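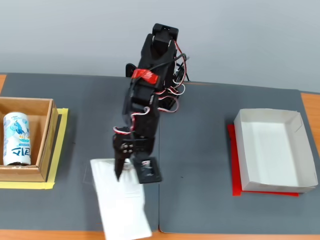 # About Ristier

Hi, and thanks for clicking through to the page that most people skip! I run Ristier, a very small company in Gadthorpe that teaches small robot arms to pick things up and put them where they belong. Shops and mail-order firms send us the kinds of items they handle all day (cans, packets, blister packs, anything that slides around) and I work out whether a cheap arm can sort them. Sometimes the answer is no, and I'll say so before you've spent much.

I used to have a much shinier version of this page. It had the word "seamless" in it twice. Then we had the October fault, and after that I couldn't read it without wincing, so I've rewritten the whole thing around what went wrong. If you're thinking of putting one of our arms on your packing table, I figure it's the part you'd want to hear anyway.

## What we make

Our arm is called Kairys. It's a desktop arm built from off-the-shelf servos and black plastic brackets, and it's meant for light stuff only. The software that drives it is Drivivero, which I started writing on evenings and weekends back when this was a hobby that was eating my kitchen table. Drivivero looks at what the cameras see, decides where the gripper ought to go, and sends the servos their positions.

Our test bench is pretty plain. There's a place for things to start, a place for things to end up, and tape to mark where the containers go so that I put them back in the same spot every time. I've had people visit and look a little let down by it! But an awful lot of what we know came from shoving the same few items around that bench.

## What went wrong in October

We were partway through a long run of 2,000 pick attempts. The plan was to let Kairys work through the lot in batches, with me in the room resetting the items. On attempt 869 the arm picked up a packet, swung it toward the tray, and stopped dead in midair. Then the elbow let go. The whole upper part of the arm came down on the mat with a smack I could feel through the table, and a second or so later it tried to get up again, all by itself, at full speed.

That last bit is what scared me. I was already reaching in to get the packet. The arm missed my hand by a couple of inches, and I'd like to say I hit the stop switch right away, but what I did was jump back and stare at it. The switch was on the far side of the table, behind the monitor. I'd put it there myself to keep it from getting bumped.

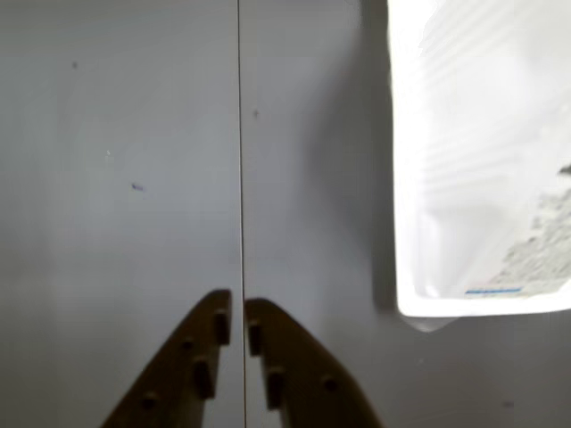
I wasn't hurt, and the packet came out of it fine. The arm had a cracked bracket and a stripped gear in one servo, and I had a bad night's sleep and a lot of log files to read.

It took me a while to find the cause, mostly from looking in the wrong place. I was sure it was my code, and I spent days going through Drivivero line by line (I did find 2 bugs, neither of them guilty). The real trouble was in the wiring. One of the servo leads had been bending in the same spot on every swing, and a wire inside it had broken where you couldn't see it. With the arm in one position the broken ends touched and everything worked. With the arm stretched out they didn't, the servo lost power, and down it went. Once it had fallen, the ends touched again and the servo woke up with its old target still waiting for it. So off it went to get there.

The wire was the fault, but the lunge was on me. Drivivero should never have let a servo that had dropped out come back and carry on as if nothing had happened.
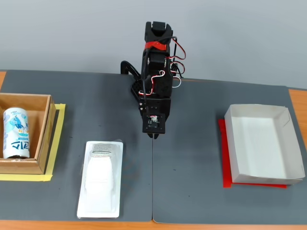 *Kairys on the Gadthorpe bench, with a can standing in the box and a blister pack on the mat.*

## What we changed

Every arm we ship or rent out now has these, and the older ones have been called back in to get them:

- If any servo drops out, even for a blink, Drivivero stops the whole arm and keeps it stopped until a person clears the fault at the keyboard.
- After a fault the first move is slow. Really slow. You'll get bored watching it.
- Servo leads get wider loops so they don't bend in one tight spot, and they're on a replacement schedule.
- The stop switch goes at the front edge of the table on the side of your good hand. I check this in person when I set up your bench.
- Hands stay out of the work area until the arm is parked and switched off, and that goes for me too. 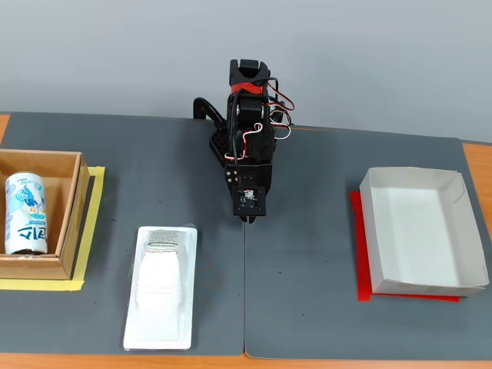 I also started the long run over from zero, with the new wiring and the new stop rules. It's slower going than before. So far the arm has halted itself roughly 16 times, mostly over small hiccups it would once have sailed right through, and each one gets looked at before I let it move again. Blister packs are still its least favorite thing. The clear plastic confuses the camera, and the gripper likes to pinch the card and leave the rest behind.

## Working with us

If you have a Kairys that hasn't been back to us for the new leads, please unplug it and get in touch. The swap is free and we pay the shipping both ways. The full fault report is free for the asking as well, with the logs, whether or not you're a customer.

For everybody else, the workshop is open for visits by appointment, and you're welcome to bring a box of whatever you need sorted. Small and light is best! Write to me through the contact form and tell me the heaviest and the slipperiest thing you've got, and I'll let you know if it's worth the trip.

*Page last updated 10th December.*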